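Workshop notebook, February
Kerkov glaze, second series

Started at 9.15 in the morning. Genalyn had already opened the kiln before I came, so the first tiles were on the bench when I took off my coat. I write the results in the order that I looked at them, not in the order of the numbers.

The question is still the same one from last month: why does the Kerkov white make small holes on the dark clay but stays smooth on the light clay? Ha-neul thinks it is the clay. I think it is the thickness of the coat. We don't have to agree, we only have to make enough tiles.

Tile 129, dark clay, one dip of three seconds. Smooth in the middle, holes along the lower edge where the glaze ran and became thick. The colour is good, a warm grey-white.

Tile 130, same clay, two dips. Holes everywhere. When I pass my nail over it I can feel every one. This speaks for my idea, but one tile is not much.

Tile 131, light clay, two dips. No holes at all. This speaks for Ha-neul's idea. I wrote it down anyway.

The bisque firing for the dark clay was from the old batch, and the page for that firing doesn't say the top temperature. Please, everybody, write the top temperature. I have asked this before. 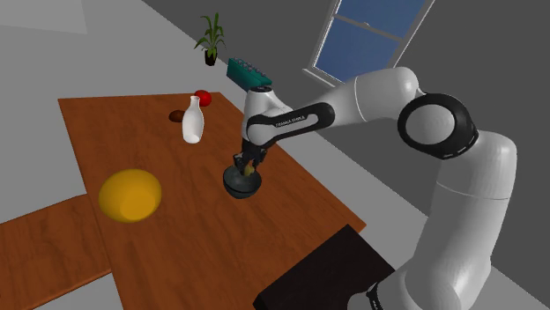
After lunch I weighed a new batch, 4000 grams dry. I sieved it two times through the fine sieve. The first time left a lot of grit behind, more than I expected from the Saltent feldspar. I kept the grit in a jar on the window side, with a label. If the next bag is the same I will write to them.

Water: I added it slowly until the cup test gave 51 seconds. Last month's batch was faster, so it was also thinner, and I must remember this when I compare the old tiles with the new ones. It would be better to make all the tests again from one bucket. Genalyn says we have enough clay for this if nobody takes the dark clay for mugs.

She also showed me her trick for the rims. She wipes the edge with a damp sponge before the dip, waits a little, and then dips upside down. My rims have always a thick line and hers don't. I tried it with 15 test cups and by the last ones my hand was more steady. They are on the second shelf, marked R for rim. Please don't move them near the heater.

Rutherford kiln: the lower peephole plug is cracked. It still closes, but handle it with care. I put a new one on the order list.

To do before the next firing:
Fire plain dark clay higher, slow, with a long hold at the end.
Then dip one, two and three times, all from the new bucket.
Ask Ha-neul for his notes on the Fuvero clay, he used it with this same glaze before I came.
Find the missing cone packs.

Closed the lids and washed the sieves at 4.40. The blue bucket is not labelled and I don't know what is in it.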